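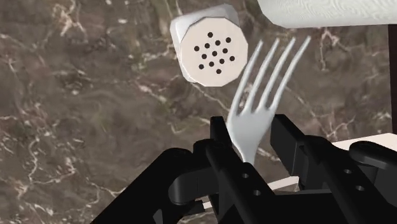
Salt shaker and white plastic fork

WARSIDE FLOOD RECOVERY MEETING, minutes
Thursday, school gym. Quorum yes. Last minutes approved, one spelling fix (Mellumholm, two Ls).

1. River
Gauge at Katona bridge back under warning level. Lower road still shut, mud and a washed out culvert. County says 21 days for the new pipe. Several people not happy with that. School bus goes the long way round until then.

2. Shelter
100 cots still out at Udora, most not in use. Agreed to keep it open thru end of June, then look again. Complaint re: noise from the generator after 10 pm. Will move it behind the building.

3. Money
3,000 left in relief fund. Requests for more than that. Motion to pay for well testing first, furnace repairs second. Passed, 2 against. Receipts needed, no exceptions this time.
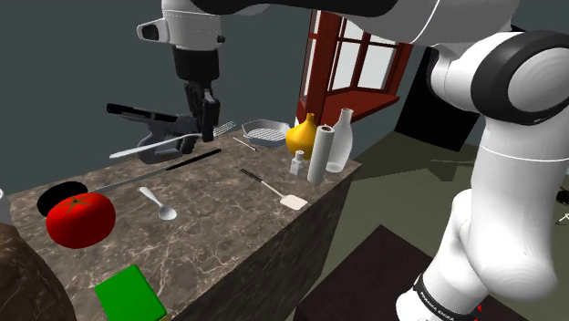 Franka Emika robot arm with handheld tool in gripper

4. Sandbags
Old ones are contaminated, do not empty into gardens. Pickup on Mill side only, leave at curb tied shut. Mellumholm wants to know if they can use our truck. Yes if they pay the gas.

5. Warning siren
Did not sound on the east side. Battery? Tech comming to look. Text alerts went out late too, ask county for the log.

6. Other
Drain by the post office blocked again. Request for Spanish flyers, agreed. Insurance forms at the front desk.

Adjourned 8:40. Next meeting same room, bring the culvert map.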